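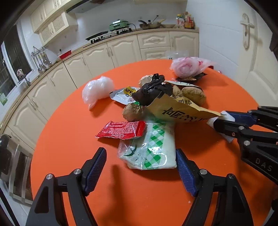

Hamisi Massawe says his hands used to crack every winter, and that he had given up on creams that sat on top of the skin like candle wax. After a month with the new hand balm from Leson, he told the company, he was buttoning his shirts without wincing. "I put it on after the dishes and again before bed, and I forget it's there," he said.

Comments like his have been coming in all through the testing period, and we are so pleased to be able to share the finished balm at last! 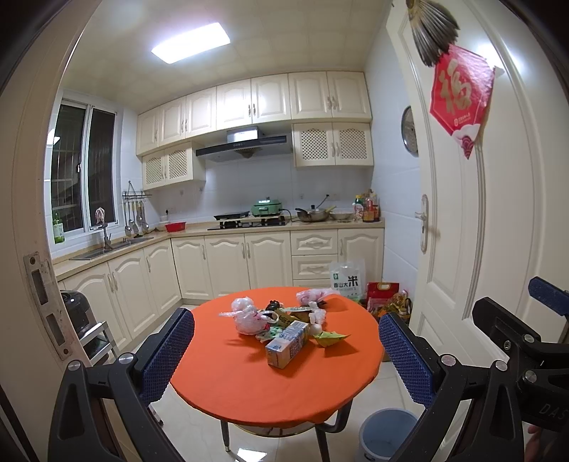
PORTLAND, Maine, September — Leson today announced the launch of Viven Hand Balm, a thick, unscented balm for dry and hard-working hands. It goes on sale this month in the Leson online store and in independent pharmacies across New England.

Viven is made with shea butter, oat oil and glycerin. The oat oil gives it a soft, slightly nutty feel (our lab team is very fond of it), and the glycerin helps skin hold on to moisture between washes. A pea-sized dab covers both hands. There is no added perfume or color.

The recipe was tried at home by 112 people over the past winter, among them nurses, bakers, gardeners and a good many new parents. Their notes changed the balm more than once — an early batch was too stiff to scoop on cold mornings, and a later one left marks on paper. The final version melts at skin warmth and sinks in within 2 minutes.

Viven comes in a screw-top tin and in a smaller tube for a coat pocket. The first run is 800 tins and 600 tubes, with a second run already planned for the holidays.

Leson will also bring back its Kirui foot cream this fall, in the same unscented style. The Ilitz lip balm stays in the range with no changes.

Stores that would like testers or shelf cards can write to the Leson trade desk through the contact form on our website. Samples for press are available on request.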